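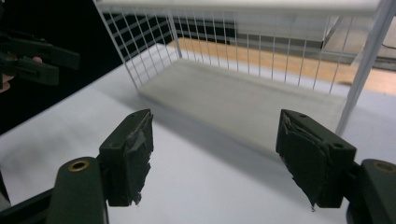 2020-07-11 – Bon, l'étagère métallique. J'avais promis à Zoriana de régler cette histoire avant les vacances, et comme l'atelier est calme le samedi j'en ai profité pour m'y mettre vraiment, café compris ! Depuis janvier on empile les petites boîtes de visserie au fond de l'établi, on ne retrouve plus rien, et j'ai racheté chez Vallano des bacs qui devaient se glisser sur les niveaux sans forcer. Premier constat, posée sur la table blanche, la structure en fil métallique clair se détache très peu, et le bord avant du niveau du bas se perd facilement quand on a la lumière de la fenêtre dans les yeux. J'ai cogné dedans avec un bac dès le premier essai (et une deuxième fois dix minutes après, évidemment).

Côté charge, j'ai repris la balance de cuisine. Un bac rempli de vis mélangées fait 992 g, plus que ce que je pensais. Avec 2 bacs par niveau je ne vois rien plier à l'œil, mais je préfère laisser passer la semaine avant de me prononcer. Les rondelles restent en bas, de toute façon, c'est ce qu'il y a de plus lourd et je n'ai pas envie de les ramasser par terre.

Pour le tri, j'ai vidé le vieux carton Mahlangu. Quelque 700 pièces à vue de nez, dont une bonne moitié de vis à bois que plus personne n'utilise ici. J'ai gardé les têtes fraisées, mis les rouillées à la ferraille et laissé un sachet de « je ne sais pas » pour Zoriana, elle reconnaît les filetages bien mieux que moi. Il y a aussi des écrous en pouces, je les soupçonne de venir du chantier Grestalmont, à vérifier avec elle.

Petit souci avec les étiquettes : le papier adhésif ne tient pas sur le fil, c'est trop fin, ça tourne et ça se décolle. J'ai essayé un morceau de carton plié à cheval sur le bord, tenu par une agrafe, et c'est franchement pas mal ! Moche, mais lisible depuis la porte. Zoriana Zhuravel va me dire que les étiquettes pendantes s'accrochent aux manches – elle aura peut-être raison, on verra à l'usage.

À noter aussi, l'étagère glisse un peu sur la table quand on tire un bac d'un coup sec. J'ai mis une chute de tapis antidérapant sous les pieds arrière, il en faudrait autant devant. Hirer vend des patins tout faits mais le port coûte plus cher que les patins, donc je vais d'abord fouiller dans nos tiroirs.

Reste à faire : couper deux autres bandes de tapis, finir les étiquettes des M4 et M5, demander à Zoriana où elle a rangé la grosse agrafeuse (celle que j'ai prise bloque une fois sur trois). Et descendre la ferraille lundi.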